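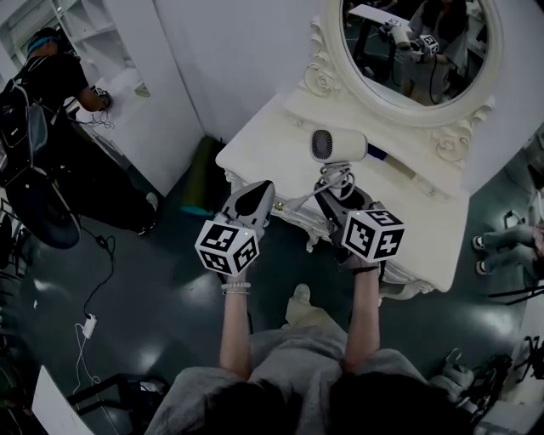

Elin Kemeys
Thread on hair dryer cords and where they go. I have been meaning to write this up since July.

Elin Kemeys
I rent out dressing rooms by the day at Badow. People come in to get ready for weddings, shows, school photos. Every room has a vanity and every vanity gets a hair dryer. The dryer is the thing I spend the most time putting back.

Elin Kemeys
The vanity in the front room is the fancy one. Cream white paint, oval mirror, carved rose on the side of the mirror frame. Rhiannon Trevor sold it to me when she closed her shop. I paid 300 for it and had to borrow a van.

Elin Kemeys
A dryer left out on a table like that always ends up with the cord over the front edge. You pull the chair in, your knee catches the cord, the dryer goes on the floor. I lost two dryers that way last winter.

Elin Kemeys
First thing I tried was wrapping the cord around the handle. Don't do it. The cord gets a sharp bend right where it comes out of the handle, and that is where it fails. One of mine split there and went straight in the trash.

Elin Kemeys
What I do now. Unplug it. Let it cool. Hold the cord where it leaves the handle and leave a few inches slack. Then make loops a bit wider than your hand, all going the same way. If a loop wants to twist, let it turn over and keep going.

Elin Kemeys
Close the loops with a strap. I use the hook and loop kind from Bellis, which come 27 to a pack. Rubber bands go sticky near heat. Twist ties scratch the tabletop and I have enough scratches to deal with.

Elin Kemeys
Dryer goes down with the coil next to it, toward the back of the table. Nothing hanging in front. If the cord has been coiled tight for years it will spring open. Hang it over a door for a night and it relaxes.

Elin Kemeys
Clyde Kasprzak asked why I don't screw a holder to the side of the vanity. I looked into it. The holder was 13 and it would have been fine on a plain table. I am not drilling into this one.

Elin Kemeys
I did put a holder on the wall in the back room, where the table is a plain one from Trumisach. It works when people use it. Half of them set the dryer on the table anyway, so the strap has to do the job in both rooms.

Elin Kemeys
Somebody asked about drawers. You can keep a dryer in a drawer if it is cold. I wait ten minutes. Put it in warm and the whole drawer smells like hot dust, and it gets into the towels.

Elin Kemeys
While the dryer is in your hand, check the vent at the back. Lint builds up on the grille. Dry toothbrush, dryer unplugged, brush outward. On some of them the grille twists off for cleaning, on others it doesn't, so read the booklet before you force it.

Elin Kemeys
Cleaning the carved parts of the vanity, because I get asked. Soft paintbrush first, the cheap kind, to get the powder out of the curls. Then a damp cloth, wrung out hard. Hairspray on the top comes off with warm water and a drop of dish soap. Dry it right away.

Elin Kemeys
No glass spray directly on the mirror. It runs down into the frame and lifts the paint along the bottom. Spray the cloth and wipe from the top. I touched mine up once already and the white I bought at Brutside was a shade too cold. You can see it if you know where to look.

Elin Kemeys
Gwenllian Vaughan says a basket on the floor is easier than any of this. It is easier. It also means the dryer is on the floor, which is where I was trying to keep it from going.

Elin Kemeys
Card on the wall by the front room outlet now reads: Unplug. Loop. Strap. Back of table. I printed it large. Compliance is better than it was with the long version.

Elin Kemeys
Next job is the extension cord behind the shelves. If anyone has a flat plug one they like, send me the name. It needs to be white and it needs to reach around a corner.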